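Ticket 436: Half of kitchen counter loses power in the morning
Opened by: Irja Nieminen, second floor, Pumham house
Category: Electrical / shared kitchen
Status: Waiting for reply from maintenance

First message

Hello. I write about the sockets at the left end of the kitchen counter. Three times in January the power went away there while people made breakfast. The lights in the ceiling stay on and the fridge stays on also. Only the counter sockets are dead until somebody goes down to the panel and puts the breaker back.

The first time it was a little before eight. The toaster oven was on for bread rolls and then I pushed down the toaster. After maybe one minute both stopped. The second time it was the same two. The third time I was not in the kitchen, but Bisex from maintenance was called and he wrote in the book "breaker reset, no fault found."

Reply from maintenance

Thank you, Irja. Please write down what is plugged in and what is running when it happens. Do not use an extension cord for the test. Is the blender on the same side?

Second message

Yes, the blender base is also on the left, at the front. We keep the toaster oven by the wall, then the toaster, then the blender.

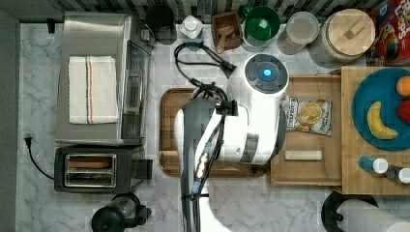
I made the tests in the order you asked, with one thing changed each time.

Test 1. Toaster oven alone, 20 minutes. No problem.
Test 2. Toaster alone, 4 rounds of bread one after the other. No problem.
Test 3. Blender alone, short. No problem.
Test 4. Toaster oven and blender together. No problem, but I ran the blender only a few seconds.
Test 5. Toaster oven and toaster together. Breaker went off before the bread was ready.
Test 6. Same as test 5, but the toaster was plugged in by the window. No problem.

I read the label under the toaster when it was cold and unplugged. It says 1000 W. The label of the toaster oven is on its back and I could not read all of it. I think the first number is a 1, so it is also over 1000 W, but please check this yourself.

One more thing, the striped towel should not lie on top of the toaster oven. I took it away before test 1 and hung it on the hook, but people put it back there. Can we get a small sign?

Reply from maintenance

This looks like too much load on one circuit. We will measure it and look at the socket for heat marks. Until then please use only one of the two at a time, or keep the toaster in the window socket. A sign for the towel is fine, Honkanen can print it.

Third message

I put a paper note on the wall and sent a message to the floor. The toaster is now by the window, but the cord is a little short there and the bread bag must stand somewhere else. For me this is okay. No breaker trouble in the mornings after that.

I have two questions left.

1. Is the old Flostus kettle allowed on the left side if the toaster oven is off?
2. Can the panel in room 126 be left unlocked in the mornings, or can one person on our floor have a key?

I leave the ticket open until the socket is measured.

Irja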